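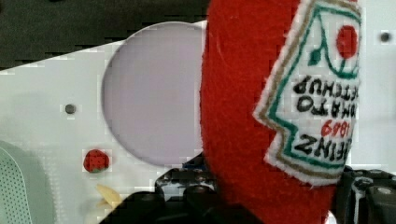 Ximena Cervantes told me by the door that her two boys had learnt the order of the planets in a week from the Relldale placemat, and that I should go in with an open mind. I tried.

The Relldale open day fills two floors of the old Dreltov building with things meant to teach children while they eat, bathe or get dressed. It was held on 9/16/22, a school day, so there were hardly any children to try them on. The brochure promises 400 "learning helpers for the home". A good many are the same tray with a different print. I saw rivers, kings, bones of the hand and the times tables, all at the same price.

I started with the chopping board marked out in fractions. It's a nice board. You cut your carrot along the lines and you have eighths, provided your carrot is as wide as the board. Dong-geon Hyun, who was running that table, said it was meant more for dough. The box shows a carrot.

Upstairs there was a talk on the Cha method, where facts are put on objects a child handles every day. The slide said 754 families had taken part in a home trial. I asked what they had been compared with and was told the results were still being written up — fair enough, but the stickers saying "proven at home" are already on the packs.

The spelling shower curtain I liked more than I expected. The letters are large and the words are ones a six-year-old would use. Whether anyone reads it with soap in their eyes is another matter. The Warkunau map apron is harder to defend, as the wearer sees the world upside down and the south coast disappears under the pocket.

Tea was free. I bought one fractions board, for the bread.

3 comments | 11 shares

We use cookies to improve your visit. Accept | Manage settings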